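About Trurkitz

Trurkitz began in August, in a rented room above a bakery, when Thảo Cù got fed up with never being able to find the tape. She was teaching evening craft classes at the time, and every class began with a hunt through drawers and carrier bags for a marker that still worked. So she put the things people asked for most into one small box with a lid, and left it on the table where everybody could reach it. By the end of that term her students were asking if they could have one to take home.

We still work in much the same way, though there are more of us now and the room is bigger (and, sadly, no longer smells of bread). We put together tool boxes for schools, parish halls, small offices and anyone at home with a kitchen table and a job to finish. Bảo Đàm looks after the packing, Thu Lương answers the telephone and most of the letters, and Thảo still insists on trying every new box herself before it goes on the list. 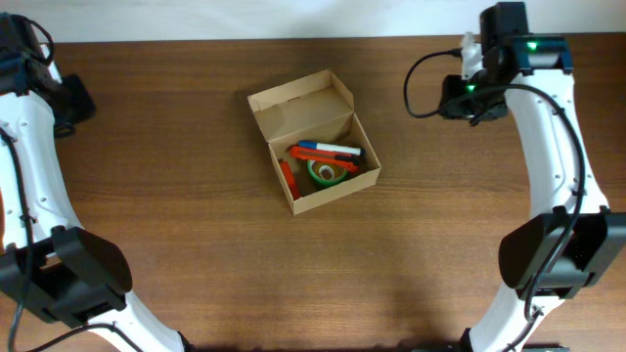

Hằng Kim wrote to us that she had expected to tip everything into her own drawer and throw the box away, but that it had stayed on her shelf all year and her children now put the tape back without being told, which she called a small miracle. We were so pleased with that letter that we pinned it up by the kettle!

Our plain cardboard box is the one we like best. It is shallow, so things don't sink to the bottom, and the lid is joined on, so it can't wander off. A marker, a roll of tape and a box cutter will see you through a surprising amount of parcel wrapping and labelling, and we do ask that schools keep any box with a knife in it up on the teacher's shelf.

We packed 637 boxes in our first full year and we'd love to reach 1000, but we are in no hurry. If you need something a little different for your class or club, do write and tell us what you're always losing. Thu will write back, usually at some length.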